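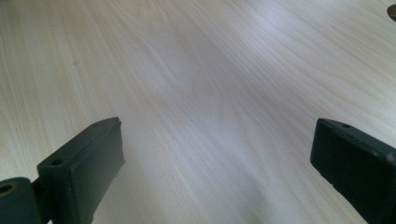 Tabletop with a pale wood grain.

Tidstead Allotment Society – minutes, October meeting

Started 6:20. 23 members present. Minutes of the last meeting agreed with one correction: the hose came from Smits, not Kovura.

1. Water. The tap by the Ciston Road gate still drips. Smits will replace the valve before the first frost. Supply goes off for the winter after that.

2. Rents. Kept at 20 dollars a plot. Six plots are unpaid – reminders to go out.
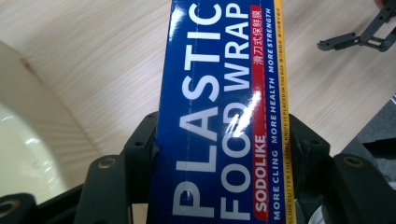 3. Seed order. Kovura list to be passed round. Garlic and broad beans wanted soon, the rest can wait until spring.

4. Compost. The left bay is full. Please use the right one and keep bindweed out of both.

Next meeting in November, same time.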